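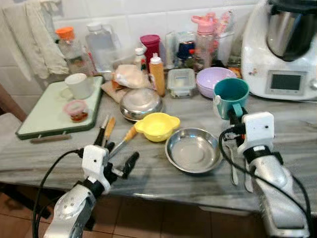
Clustby Home & Kitchen Club | Out and About

Posted in: Visits, Kitchen Tech
January, by Brisa Arriaga

So I finally got to see the robots! Our club had been on the waiting list for the Kedia open day since last summer, and when a spot opened up I grabbed it before I'd even asked my boss for the afternoon off. The place is out past the tile warehouse, with terrible parking (bring quarters), and inside they have a row of practice kitchens where two-armed machines try to do the stuff the rest of us do half asleep.

I'd pictured a spotless showroom. The counter I spent the most time at was as crowded as mine on a bad morning: a bright yellow plastic bowl, a shallow steel dish, squeeze bottles, bread or some other food in a plastic bag, cutlery lying near the front edge, and one of those big cooking machines in the corner with a steel jug on top. There were even towels hanging on the rail. I felt right at home.

The job I watched was simple enough, clear the counter and put things where they belong. It took 9 minutes to get a mug onto a shelf and two spoons into a drawer. I could do that in the time it takes the toaster to pop, but then I've had a lot of practice! The engineer running the session told us the arms had done that same mug 310 times over the winter and managed it 240 times without help. A guy behind me thought that was great. I kept thinking about the other mugs.

What surprised me was which things were hard. Mugs with handles, pretty good. Thin flat stuff like forks, not so good, and anything in a floppy bag is apparently a nightmare (she used a stronger word). Wiping was better than I expected, slow and very even, kind of soothing to watch.

Next door they had the Florix, a shop-floor version that stocks shelves. It did a full row of soup cans while I ate my free cookie, and it was much quicker, but every can was the same size and waiting in a neat tray. My aunt ran the stockroom at Begović for years and she would have had opinions about that tray.

Can it do my dishes yet? No. Would I let one put away the groceries while I'm at work? Ask me again in a few years, and I'd hide the good glasses first. I did sign up for the spring visit, though. There's room for 80 people, tickets are free, and they want you there by 1:30 for the safety talk. Wear closed shoes, they turned away a lady in sandals.

Clustby Home & Kitchen Club | Contact us | Back to top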